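손으로 보여주는 가사 작업: Pudau 시연 수집 담당자 인터뷰
2024년 10월 13일

Pudau의 조작 학습 팀은 6월부터 원격 조종 장비의 비중을 줄이고 핸드헬드 그리퍼로 시연을 수집하고 있다. 수집 절차를 관리하는 할리나 사우추크(Halyna Savchuk)와 데이터 정제를 맡은 로날도 카브레라(Ronaldo Cabrera)에게 현재 방식과 남은 문제를 물었다.

사우추크는 전환의 이유로 지연 시간을 먼저 들었다. "원격 조종에서는 작업자가 화면을 보고 판단합니다. 왕복 지연이 80밀리초만 되어도 천을 집을 때 손이 멈칫하고, 그 멈칫거림이 궤적에 그대로 남습니다. 정책은 그것까지 배웁니다." 강체를 옮기는 작업에서는 지금도 원격 조종 데이터를 함께 쓴다.
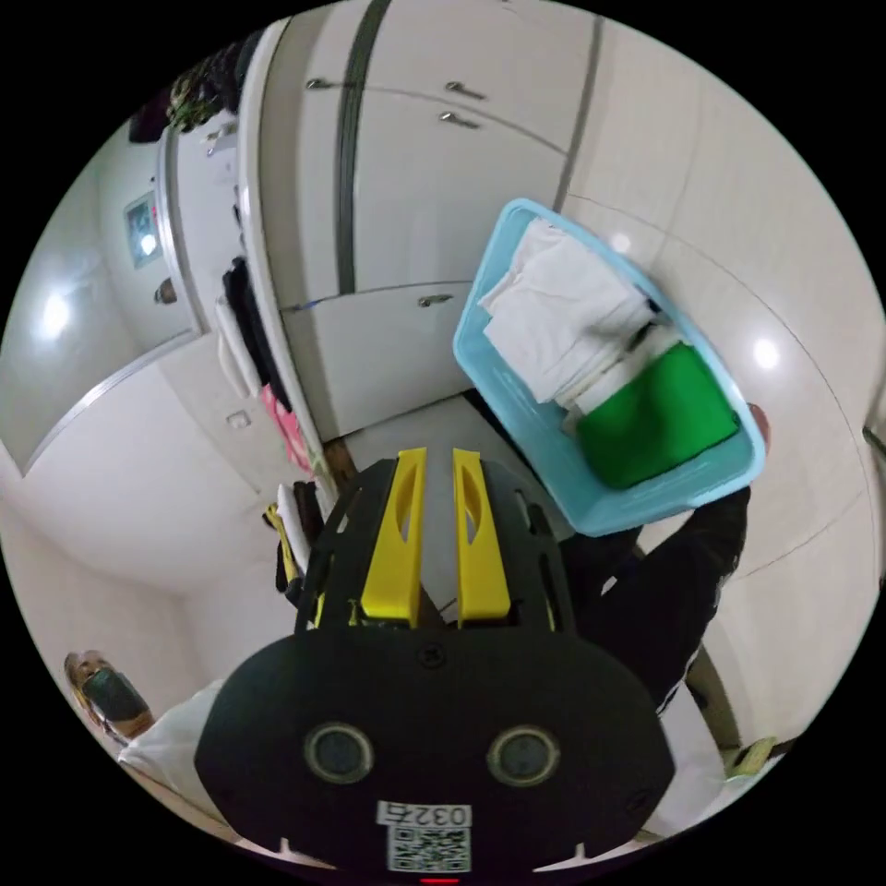 수집 대상은 대부분 천과 수납이다. 카브레라는 접힌 천이 학습에 까다로운 물체라고 설명했다. 바구니 안에 흰 수건류와 밝은 녹색 천이 같이 들어 있으면 색으로는 구분되지만, 흰 천끼리는 겹친 경계가 영상에서 잘 잡히지 않는다. "접촉 순간의 손가락 간격을 같이 봐야 합니다. 영상만으로 파지 성공을 판정하면 흰 천에서 오류가 몰립니다." 바구니를 사람이 손으로 들고 기울인 구간은 별도 태그를 붙인다. 로봇이 한 팔로 재현할 수 없는 동작이 섞이기 때문이다.

장치 식별은 전면 라벨의 번호와 QR 코드로 한다. 0325와 0327처럼 번호가 가까운 장치라도 렌즈 보정값은 따로 관리한다. 사우추크에 따르면 초기에 보정 파일이 서로 바뀐 적이 있었고, 해당 세션은 전부 다시 처리했다.

시연자 교육은 2시간이다. 손목 속도를 일정하게 유지하는 연습이 대부분을 차지한다. "사람은 물건을 놓자마자 손을 뺍니다. 로봇 팔로는 그 가속도를 따라갈 수 없습니다. 놓고, 열고, 빼는 동작을 나눠서 하라고 합니다." 한 작업당 유효 시연은 16회를 기준으로 잡고, 물체의 시작 위치를 매번 바꾼다.

침구 작업은 난도가 더 높다. 꽃무늬 시트를 씌운 매트리스처럼 무늬가 반복되는 면에서는 위치 추정의 특징점 대응이 어긋나기 쉽다. 카브레라는 벽 모서리나 콘센트 같은 고정 지점이 시야에 남도록 그리퍼의 각도를 잡게 한다고 했다.
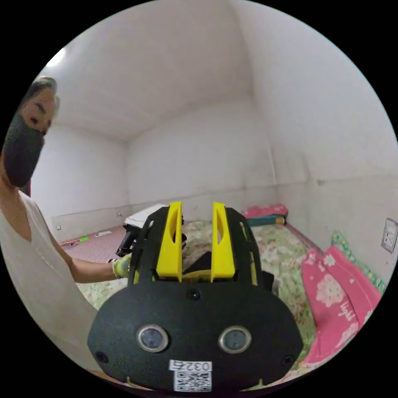
남은 문제

사우추크는 힘 정보의 부재를 꼽았다. 현재 장치는 손가락의 열림 폭만 기록하며, 얼마나 세게 쥐었는지는 남지 않는다. 담요처럼 두꺼운 천에서는 폭이 같아도 파지력이 크게 다를 수 있다.

카브레라는 궤적 단절을 언급했다. "추적이 5프레임 넘게 끊기면 보간하지 않고 버립니다. 보간한 궤적은 보기에는 매끄럽지만 접촉 시점이 틀어집니다."

다음 단계로는 같은 작업을 원격 조종과 핸드헬드로 각각 수집해 정책 성능을 비교하는 시험이 예정되어 있다. 평가 항목과 초기 배치 조건은 아직 확정되지 않았다.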